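3.2 Folding habits and the shared linen cupboard

We came to the question of towels slowly, and I should say at the start that we did not set out to write about them at all. Our first round of visits in Norkbridge was meant to cover cooking and the sharing of kitchens, but in one home after another the talk drifted toward the linen cupboard, and after a while it seemed foolish to keep steering people back to their stoves. By October we had rewritten the interview guide so that it opened with laundry, and the conversations grew longer and a good deal friendlier.

The households in this part of the study all had two or more generations living under one roof. What interested us was how a person learns the "right" way to fold something, and what happens when two people who learned it differently have to share a shelf. Most of the people we spoke with could name the person who taught them, usually a mother or a grandmother, and many could remember being corrected. Far fewer could say why their way was the better one, though they were quite sure that it was.

The most common finished shape, and the one people tended to call "proper," was a long narrow rectangle with the folds stacked along one side (Figure 4). 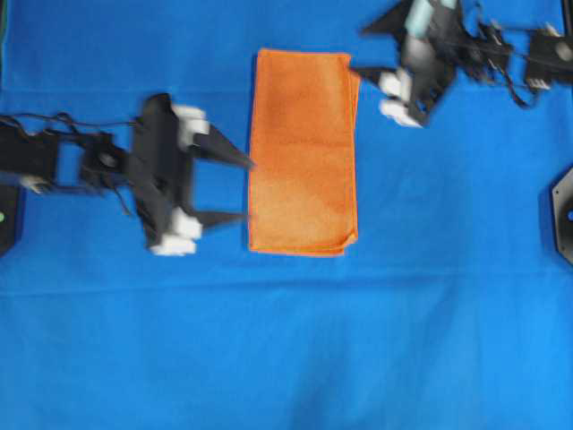
Figure 4. Orange towel folded into a tall, narrow rectangle, with the stacked layers visible along its right edge.

People who preferred this shape spoke a great deal about the cupboard itself. They wanted the rounded fold facing out and the loose edges hidden at the back, and several of them got up in the middle of the interview to show us. One woman in the Stergiou building opened her cupboard with such pride that we put the recorder down and simply admired it for a while. Her daughter-in-law, who had moved in nine years earlier, told us later and in a lower voice that she still folded her own things in thirds and kept them in a drawer in the bedroom, where they would not cause any trouble.

We heard versions of this arrangement again and again. The shared shelf follows the rules of the older person, and the younger one keeps a small private space where other rules hold. 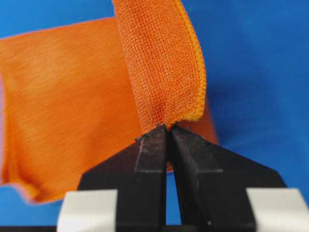

Open quarrels over the matter were rare, and when they did come up they were usually told as funny stories from long ago. More often we found a kind of quiet refolding. One person puts the laundry away, another passes by later and does it over, and neither of them says a word about it. Brynhildur Kirkegaard, who carried out most of the second-round interviews, began to ask about refolding directly, and her notes are full of laughter at this point. It was plainly a thing people recognized at once, even if they had never talked about it before.

Color came into it as well. In the larger households a color often belonged to a person or to a use, so that one set was for guests and another for the floor or the dog. These rules were seldom explained to newcomers, who learned them by breaking them. The printed pieces had rules of their own, and were sometimes kept back from daily use for years.

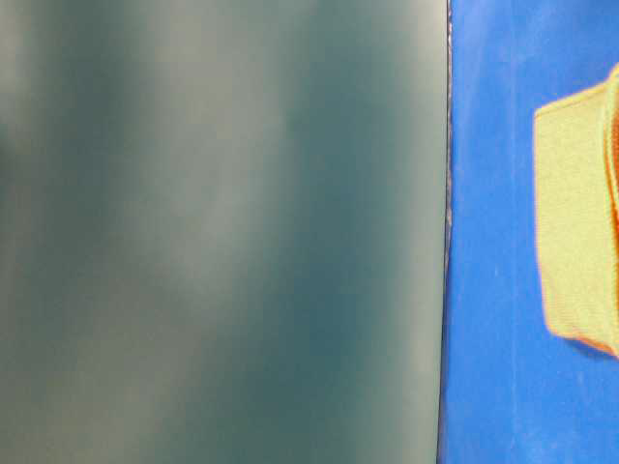 Figure 5. Part of a yellow-green shape with orange outlines on a blue panel.

Zoi Kyriakidis has suggested, in her reading of the Pladadico interviews, that such rules work a little like a family accent. They mark who grew up in the house and who married into it, and they soften with time. I find this a helpful way of putting it, although I would add that some people never lose the accent and have no wish to.
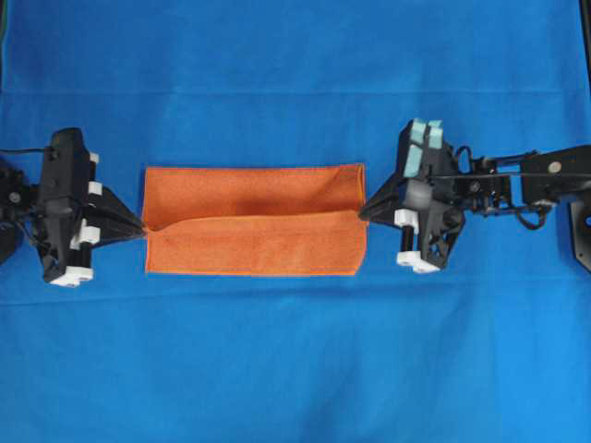
The question of when a child may begin to help brought out some of the warmest material we have. Parents wanted to encourage their children and also wanted the towels to fit on the shelf, and these two wishes did not always sit easily together. A towel with its lower part brought up toward the middle, the crease pinched near the left end and one corner curling, is just the sort of thing a parent must decide whether to praise or to straighten. One father in Jostent told us that he praised it first and straightened it after bedtime. His own mother, sitting beside him, said she had always done the same with his, and he seemed truly surprised to hear it. We return to the two of them in the next section, where the talk turns to ironing.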